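Breson Staff Forum > Facilities and Shared Spaces > Storage
Thread: Beige locker cabinet – vents, keys and reassignment of doors
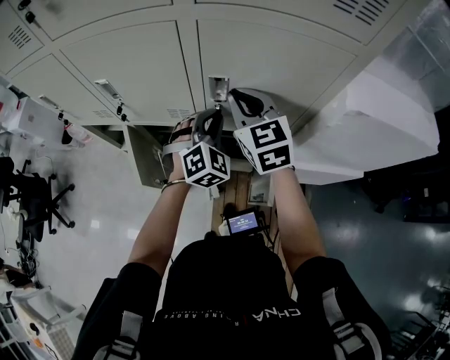

Locker cabinet, vented panels and door handle. Posted by r.dufour

r.dufour (Facilities Coordination)
Colleagues are advised that the reassignment of the large beige locker cabinet will begin on Friday. Staff who currently hold a compartment are asked to remove personal property and to return any key in their possession to the facilities desk before noon on that day. Compartments will then be issued again on request, with priority given to staff who do not have a desk with a locking drawer.

The following conditions will apply. The ventilation slots are to be kept clear, inside and outside. Notices, magnets and tape are not to be placed over them. Damp clothing, including rain jackets and gym items, should go to the drying rail in the east corridor and not into the cabinet. Each holder will be limited to one compartment.

Questions may be posted in this thread.
Rhonda Dufour

plover_accounts
Thank you for the notice. May I ask for clarification regarding keys? I was issued 2 keys for my compartment, one of which I have kept at home. Are both to be returned, or may the spare be surrendered at a later date?

r.dufour (Facilities Coordination)
Both keys should be returned together. A compartment will be treated as still occupied until the full set has been received.

mtw_logistics
I wish to register an objection to the limit of one compartment per person. Those of us on the Grewal account are required to keep safety footwear and a printed site file on the premises. The two do not fit together in a single compartment, and the site file may not be left on an open shelf under the terms we work to. The limit appears to have been written with office staff in mind.

hallett.k
With respect to the previous poster, the present arrangement has allowed several compartments to be held for long periods with very little in them. I have been on the waiting list since the spring. A limit is reasonable, and site files could be kept in the lockable drawers upstairs, where there is space.

mtw_logistics
The drawers upstairs are not accessible before 8 a.m. Our first departure is earlier than that.

r.dufour (Facilities Coordination)
The point regarding early departures is accepted. Staff on the Grewal account may apply for a second compartment by stating the reason on the request form. Approval will be for 20 weeks and may be renewed.

quillfeather
Could the matter of the keys left in the doors also be addressed? A key that remains in a lock offers no security to the holder, and it has become common practice. I would also draw attention to the handles. On my own compartment the handle has to be lifted before the key will turn, and new holders should be told this before they force it.

old_stockroom
The lifting of the handle is a known matter. The door has dropped slightly on its hinges and the bolt rubs against the plate. A small adjustment to the upper hinge corrects it. I would advise against oil in the lock itself, as it collects dust and the key will become stiff again within a month or 2. Dry graphite is the better product.

hallett.k
I do not agree that staff should be adjusting hinges. The cabinet is company property and a repair request should be submitted in the usual way.

old_stockroom
No suggestion was made that staff should do so. The comment was intended for whoever receives the request.

plover_accounts
Has replacement been considered? My former department had a Zulari unit with combination locks, and the question of lost keys did not arise.

r.dufour (Facilities Coordination)
Replacement was considered in the last budget round. The quotation received from Plereo was $3,716, excluding delivery and removal of the existing cabinet. The request was deferred. The present cabinet is sound and the intention is to keep it in service, with hinge adjustments carried out as required. Quillfeather is asked to submit a repair request quoting the compartment number.

quillfeather
The request has been submitted. I would add a preference for keys over combinations. Combinations are forgotten at least as often as keys are lost, and they are frequently written on a note attached to the door.

mtw_logistics
I have sent my form for the second compartment. May I leave the footwear where it is until a decision is made, or must everything be removed on Friday regardless?

r.dufour (Facilities Coordination)
Everything must be removed so that the compartments can be wiped down. Items may be left at the facilities desk in a labeled bag and collected the same afternoon. Property left in the cabinet after noon will be bagged and held until the end of October.

hallett.k
Noted. Please confirm that the waiting list will be followed in its existing order.

r.dufour (Facilities Coordination)
Confirmed. Holders will be notified by internal mail when their keys are ready for collection.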